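# brenis-sidewalk

Hi! This is the repo for our robotics club's delivery rover project at Parnthorpe. We're teaching a little wheeled robot (its name is Brenis, and yes, the repo is named after it) to drive down a sidewalk without bumping into things, and we do nearly all of it in simulation before the real rover gets to go outside.

The data lives in `runs/`. There are 68 runs on two simulated maps, Plenurwood and Greenwood, and each run is a folder of color frames plus a `log.csv` with speed, steering and battery. Plenurwood is the downtown one -- big buildings on one side, street on the other -- and it's where I'd start, because the sidewalk is nice and wide.

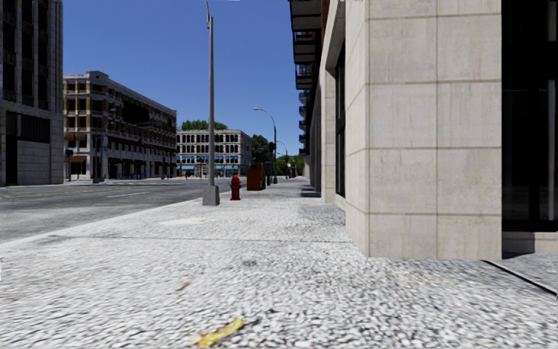
**Can I train on just one map?**
You can, but our first model did that and got hopelessly lost on the other one, so please mix them!

## Getting going

```
pip install -r requirements.txt
python replay.py --map plenurwood --run 3
```

Replay opens a window and steps through the frames with the steering drawn on top. Space pauses it. If the window comes up black, delete the `cache/` folder and try again (I still haven't found that bug).

## Labels

We labeled 5 classes by hand: walkable, curb, road, pole and "other stuff". Hydrants and boxes go in other stuff, and so do leaves and bits of litter. We argued over the leaves for a whole meeting -- the rover can drive right over them, but the labels were done by then, so they stay put.

## Known problems

- Runs on Greenwood have no battery column
- The simulator's sky is always clear, so don't expect much on gray days
- Steering is in degrees, max 130 for the full sweep

Pull requests are welcome, especially for the black window thing. We merge them in September when the club starts back up.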